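Support > Makton Gripper Kit > Set-up Guide > Section 6
Overview Unpacking Mounting First Grip Care

6. First grip test

Do this test after the wrist camera is mounted and before you load any program from Drolleo.

1. Choose a light object with smooth sides. Do not use glass.
2. Open the fingers fully and set the speed to 11.
3. Hold the object between the two pads and press Close. Keep your own fingers above the pads.
4. Look at the camera view on your screen. Both pads must touch the object. 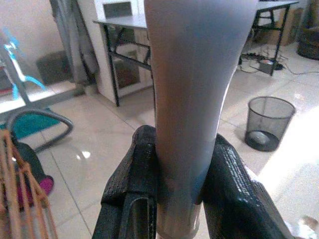
Fig. 6. Wrist camera view, tapered gray object held between the pads.

5. Wait 44 seconds. If the object slides, open the fingers and repeat from step 3 with force one level higher.

Note: On tapered objects, the grip point can move a little when the force is changed. Please check the view again each time.

Caution: Never turn the wrist while error 111 is on the display. Press Stop first, then see Section 9.

2 comments Share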